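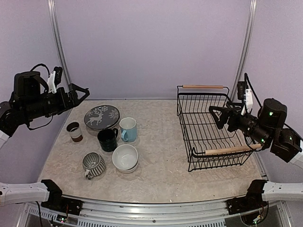

## 4. Setting Up and Loading the Dish Basket

This section applies to the countertop dish basket supplied with the Quiroga kitchen set. It covers placing the basket, loading a small number of everyday pieces, and unloading. Read the whole section before first use. Assembly of the basket is covered in Section 3.

### 4.1 Choosing a position

1. Select a level surface that is large enough to hold the basket and the tableware side by side.
2. Wipe the surface with a soft cloth. Grit caught under a wire basket can scratch stone, laminate, and painted finishes.
3. Set the basket on one half of the surface. Keep the other half for tableware waiting to be loaded.
4. Press lightly on each corner of the basket. If it rocks, turn it a quarter turn and test again.

**Note:** Left-handed users may prefer to reverse the arrangement. The basket performs equally well on either side.

**Caution:** Do not place the basket on a cooktop, or within 16 inches of an open flame. The coating on the wires will soften and may give off an unpleasant odor.

### 4.2 Sorting the tableware

1. Scrape and rinse each piece before bringing it to the basket.
2. Unstack all bowls. Stacked bowls hold water between them and must never be loaded together.
3. Group the pieces by type: plates, bowls, mugs, tumblers.
4. Check rims and handles for chips or cracks. Set damaged pieces aside.

### 4.3 Loading

1. Load plates first. Stand each plate on its edge and lean it against the wires, facing the center of the basket.
2. Load bowls next, tilted with the open side down. Leave a finger's width between one bowl and the next.
3. Place mugs upside down, with all handles pointing the same way. A handle that hooks over a wire is acceptable if the mug sits firmly.
4. Load tumblers last, upside down, in a corner where they will not be struck when other pieces are lifted out.
5. Check that nothing extends over the side of the basket.

**Note:** A setting of one plate, two bowls, three mugs, and a tumbler is a suitable first load. Larger loads should be divided and dried in turn - crowding the basket slows drying and raises the risk of breakage.

**Caution:** Do not hang heavy pans from the rim. The basket may tip without warning.

### 4.4 Drying and unloading

1. Allow the load to stand for some 100 minutes in a ventilated room. Humid conditions will require more time.
2. Remove the tumblers first, then mugs, bowls, and plates.
3. Lift each piece straight up. Dragging a piece across the wires wears the coating.
4. Dry the surface beneath the basket before returning it to its place.

### 4.5 Care

Wash the basket weekly in warm water with a mild detergent. Abrasive pads and bleach must not be used. Inspect the coating every 5 weeks, and discontinue use if bare metal is showing.

Requests for replacement parts should be addressed in writing to Telma Carrasco, Household Products Office, Quiroga. Please state the date of purchase and enclose a copy of the receipt.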